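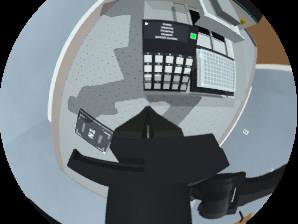 仿真里的N1工位，腕部视角，孔板放在键盘右侧

实验室自动化 » 设备选型与预算

主题：单臂+酶标仪工位，预算怎么拆比较合理

pipette_zhou 楼主
发表于 4月5日 星期五

我们组准备上一套单臂工位，活很简单：从板架取孔板，放到仪器的板位，按面板按键启动程序，读完再取走。现在仿真先搭起来了，首图是夹爪上方往前看的画面。台面是带密孔的浅灰台板，仪器面板在靠里的位置，二十个白色按键，右边紧挨着放板的黑色托座。

手上有两家报价。Jonard给的是整包，臂、夹爪、台板、安装调试全含。Flelline只卖臂和夹爪，台板和集成自己找人。整包贵不少，但是省人。

想问三件事：
1. 夹爪要不要单独买好一点的
2. 仿真软件的授权值不值得续
3. 备件按什么比例留

采购申请要在10月之前走完，现在不算急，但是预算表得先交。

---

灰色托盘
2楼

先问一句，仪器有没有通信接口？有接口就不要用手指去按键盘。按键这件事看着简单，后面维护全是它。面板位置稍微挪一点，点位就要重教。

---

pipette_zhou 楼主
3楼

有串口，但是厂家的协议要另外付费，报过来2000一台。我们三台仪器，就是6000。按键方案不用这笔钱，所以才想着让臂去按。

---

灰色托盘
4楼

那也应该买协议。你算一下重教点位的工时，再算一下按错键废掉一块板的钱。三台6000在整个项目里是小头。

---

mk_autolab
5楼

不太同意楼上。我们这边就是按键，跑了两年，没换过方案。前提是仪器用定位块锁死在台板上，不许人挪。密孔台板的好处就在这里，定位块想装哪装哪。定位块单价142，一台仪器四个，比协议便宜多了。

有一点要注意，按键比较密的话，指尖要细。图里那个楔形的指尖看着还行，具体要拿实物面板量一下键距再定。

---

灰色托盘
6楼

四个定位块568，确实比2000便宜。但是你没算状态回读。按键只能发指令，仪器报错了臂不知道，还得加相机看屏幕。相机加识别又是一笔。

---

mk_autolab
7楼

相机他本来就要有，取板也要用。屏幕上五行字，识别不难。

---

北窗
8楼

图里屏幕那几行字我放大了也读不清。仿真归仿真，如果实物相机也是这个视角这个分辨率，识别屏幕就不要指望了。要么换镜头，要么加一个固定相机专门对着面板。这笔要写进预算，别等到现场再补。

另外台面上阴影挺重，左上到中间一大片，键盘下面几排也发灰。实物如果也是这样，补光灯要算进去。灯不贵，支架和走线比灯贵。

---

pipette_zhou 楼主
9楼

补光这条之前没想到，记下了。固定相机先列成选配。

N1那个小牌是我们给工位编的号，后面还有N2和N3，三个工位布局打算做成一样的。

---

cangku_lin
10楼

三个工位一样的话，备件就好办了。我们的做法是三套共用一份备件：夹爪一只，指尖两副，线缆一套。不要按总价百分比留，按百分比留出来的钱最后都买了用不上的东西。

夹爪的问题，搬标准孔板不需要高端货，行程够、重复精度够就行。指尖自己加工。我们找Sachdeva做过一批，单副261，交期三周，比原厂便宜，尺寸没出过问题。

---

北窗
11楼

Sachdeva我们也用过，第一批倒角没按图做，退回去一次。建议先打一副样，装上试过再下批量。

---

cangku_lin
12楼

可以，打样他们收费一样，就是多等三周。

---

老台板
13楼

说一下整包和分开买。我两种都走过。

整包的问题不在价格，在后面改东西。我们当时签的是Jonard，验收以后想把板架换个方向，他们报了一次上门服务费1842，就改几个点位。合同里要写清楚：程序源文件交付，点位可以自己改，培训至少两天。写不进去就不要签整包。

分开买的问题是出了事没人认。臂说是夹爪的事，夹爪说是控制的事。你们组里要是没有一个能专职盯的人，别分开买。

---

灰色托盘
14楼

这条同意。再加一条，验收标准写循环次数，不要写“运行稳定”。

---

pipette_zhou 楼主
15楼

组里能盯的只有半个人，另外半个在Clasterdale那边的项目上。这样看还是倾向整包，源文件和点位那几条我去跟他们谈。

仿真授权还没人说。一年一续，要不要续？

---

mk_autolab
16楼

布局定下来之前续，定下来以后停。我们是第一年买了，第二年没续，改点位直接在实物上改。

---

北窗
17楼

三个工位分批上的话我会续到N3装完。仪器换型号、托座换位置，先在仿真里跑一遍够不够得着，比拆台板省事。

---

pipette_zhou 楼主
18楼

先把表列成这样，大家再看看缺不缺：

臂、夹爪、台板、安装调试：整包，按Jonard报价
仪器协议：2000 × 3，待定
定位块：142 × 12
指尖：261 × 2，先打一副样
补光灯及支架：待询价
固定相机：选配，待询价
仿真授权：续一年
上门服务：留一次，1842

---

灰色托盘
19楼

协议别写待定。写待定审批的时候第一个就砍掉它。

---

cangku_lin
20楼

少了线缆备件。还有指尖，三个工位各要一副，备件两副，应该是五副。除非整包里自带三副，这个问清楚。

---

pipette_zhou 楼主
21楼

整包带不带指尖我周一去问。线缆加上了，协议改成必选，定位块也保留，仪器反正要固定。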